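Ok thread on the Ostgate fire dept report because the city put it out at 4:40 in the afternoon and I doubt many people will read all 24 pages. I did. Typing fast, sorry.

Background if you're new. Back in April a crew got sent to the apartment fire on Tam Street and the first two hydrants they hooked up to gave them almost nothing. They ended up running hose from the next block over. Everybody got out. Two families still haven't moved back in.

The report is by an outside firm, Sendutard. City hired them after the council meeting where people were lined up into the hallway. Fire chief and the water department had been pointing at each other for weeks by then.

So what it says. Ostgate has 600 hydrants. Every one is supposed to be flow tested on a schedule. The fire dept thought water was doing the testing. Water thought fire was doing it and they were only on the hook for repairs. There's an agreement between the two departments but it's old and the page that says who tests what is missing from both copies. Both!!

Page 9 is the one to read. The hydrant at Tam and Pesia had a valve in the street that was mostly closed. Work order from a main repair says "reopen after." No record of anyone reopening it. Report doesn't name the crew and I'm not going to guess.

Second hydrant was a different problem. Old small main, feeds that whole side of the block, was never going to put out what a pumper needs. Its been on the replacement list a long time. Keeps getting bumped.

Dispatch also gets a section. Crews have tablets with a hydrant map, the map showed both of those as in service. The map gets updated from the test records. No test records, so everything just stays green forever. 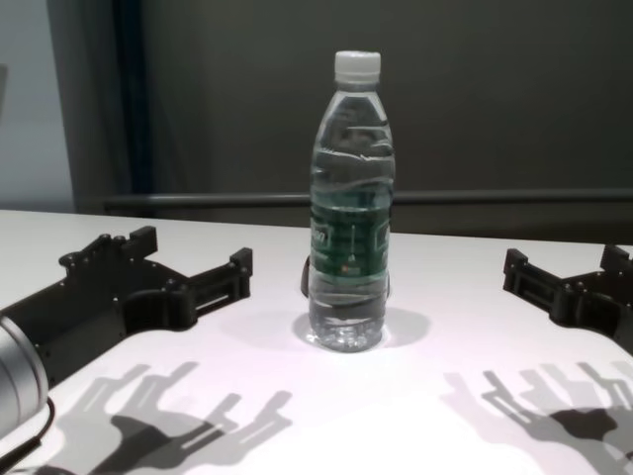

Water dept held their open house the same evening, bad timing or good timing depending how you look at it. I went for an hour. Mostly people asking about brown water and bills. A woman from the Pesia Street side asked if low hydrant pressure means her kitchen tap is bad too and the answer was no, seperate question, tap water gets sampled on its own schedule. Fair enough. But when your talking to people who buy their drinking water in plastic bottles with a green label and a white screw cap, because they quit trusting the pipes, "separate question" doesn't land great. Same pipes under the street.

Corinne Holloway was there, she's the deputy chief who's been handed the fix. Credit to her, she stayed till the lights were going off. I asked who owns the testing as of tonight. "We do. Fire does. It's in writing now." Asked her to send me the writing. She said she would. Will post when I get it.

What they say they're changing:

Fire takes over all flow testing. Water keeps repairs and valves. Any closed valve has to be called in to dispatch when it closes and again when it opens, and the job can't be closed out without the second call.

Engines get more large hose. The report says 1,000 feet per engine, they carry less than that now. Council has to approve the money.

Hydrants get colored caps by flow so a crew can see from the truck what they're getting. Plenty of towns already do this. We never did.

All 600 tested before winter. I asked how many are done so far and got "we're finalizing that number." So, not a lot I'd guess.

What's NOT in there. No discipline. Nothing about the families on Tam St. Nothing on the small mains except one paragraph telling the city to "consider accelerating" replacement. No dollar figure next to it either.

Hok-lam Huang lived on the second floor of the building. Talked to him by phone after I finished reading. He hadn't been sent the report, found out from me. "They told us it was the building's age. Nobody told us about a valve." He's staying with his sister and driving his kids across town to school every day.

I emailed the city manager's office asking if residents of the building were going to be notified. No reply as of 9:15.

Few people asking if you can test a hydrant yourself. Please don't. You can damage the main and it's a fine. What you CAN do is report one that's leaking, leaning, blocked by bushes or buried. There's a form on the fire dept page, near the bottom, under permits for some reason.

Council takes up the hose money and the new agreement at the next meeting. Public comment is at the start this time, sign up sheet is by the door, you get 2 minutes.

Correction to the post up top, I said the first two hydrants "they hooked up to." Report says they hooked up to one, and checked the other and moved on. My mistake.

Going to bed. Will add the Holloway doc here if it shows up.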